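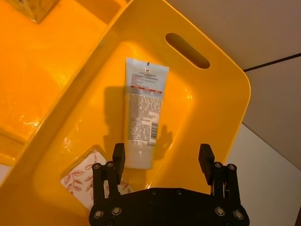

A tube lying flat in the bottom of a yellow bin, with the fingers open on either side.

Home | Chores | Kitchen | Reader Letters | About

Can a Robot Put Away the Bathroom Stuff Yet?
Posted in June by Ilaria Vitale

My grandmother, Assunta Vitale, sorted everything she owned into tubs. Buttons, batteries, seed packets, soap, the good string and the string that was only for tomatoes. When she moved in with my parents she brought 30 of them, and we all laughed, and then for years afterward every one of us went straight to those tubs whenever we needed anything at all. I think of her every time somebody asks me whether the machines are ready to do our housework, and since I started writing about this I get asked a lot (at the dentist, most recently, with my mouth full of cotton).

So this month I want to talk about one small chore, which is putting things into the right bin. You come home from the store, or you finally face the drawer under the sink, and there's a heap of tubes and little boxes and packets, and they need to be sorted. It takes me ten minutes with the radio on. I would happily give those ten minutes away!

I had always assumed this would be the easy one. Folding a fitted sheet, sure, I can see why that's trouble, I can't do it either. But moving a tube of face cream from one container to another? A toddler does that all day long and you can't stop him.

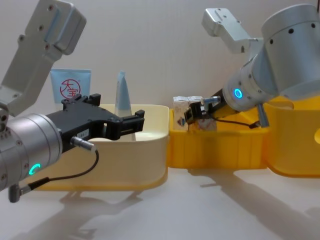

The trouble, as I understand it after a good deal of reading and pestering people, is that every object wants to be held a little differently. A small carton is friendly. It has flat sides that face each other, and a hand with two flat fingers is more or less made for that. Squeeze too hard and you'll dent it, but there's a nice wide range between dropping it and crushing it. I'd say cartons are the closest thing to solved in my whole bathroom, and if my life were all cartons I'd be writing a very cheerful post.

Tubes are another matter. A tube is fat at one end and thin as a cracker at the other, and it changes shape as you use it up. A new one stands on its cap like a soldier and the same one in three weeks is a sad curled thing that rolls off the shelf. Where do you grab it? I pick mine up by the middle without a thought, and then I tried doing it with kitchen tongs, one hand behind my back, and I got a lot more respectful. Try it sometime. The one lying down is so much worse than the one standing up, and the bin walls get in your way on every side – I kept bumping the tongs on the rim and saying words Nonna wouldn't have liked. 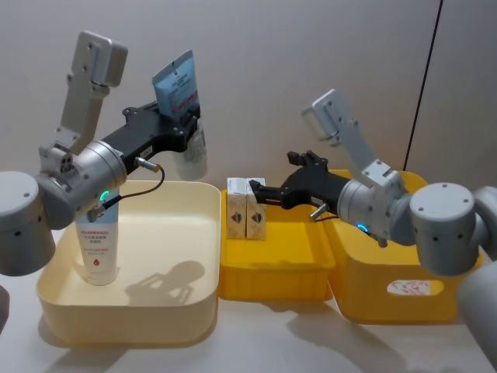 I did keep score on my tongs experiment, because I'm that kind of person. I made 67 tries over one long afternoon, with everything from hand cream to a box of corn plasters, and I was slow and clumsy and I have owned hands my entire life. My husband came through at one point, looked at the table, and went back out to the yard.

Then there's the matter of having two arms. I used to think a second arm was for strength, like carrying a sofa, but for sorting it seems more useful for reach. One side looks after its own bins and the other side looks after the rest, and they mostly need to stay out of each other's way over the middle. Anybody who has shared a small kitchen at Thanksgiving knows that's a skill too.

Where does that leave us? My own feeling is that sorting a few known things on a clear table, with good light and bins that stay put, is a chore I can picture handing over. I can't picture handing over my actual drawer. My drawer has a hair tie wrapped around the thermometer. It has a tube with no cap and a cap with no tube. Somebody has to decide if the sunscreen from the beach trip is still good, and that's most of the work, really, the deciding.
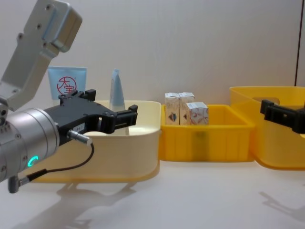

Three little boxes upright in the middle bin, two toward the back and one a bit forward.

I'd still like to see it tried with soap. Nonna kept hers unwrapped, so it would harden and last longer, and a bar of unwrapped soap is slippery enough to get away from anyone. If you have a chore you'd like me to look into next, write and tell me. I've got letters waiting about dishwashers and about matching socks, and I promise I'm getting to the socks.

Contact Ilaria | © Ilaria Vitale | Back to top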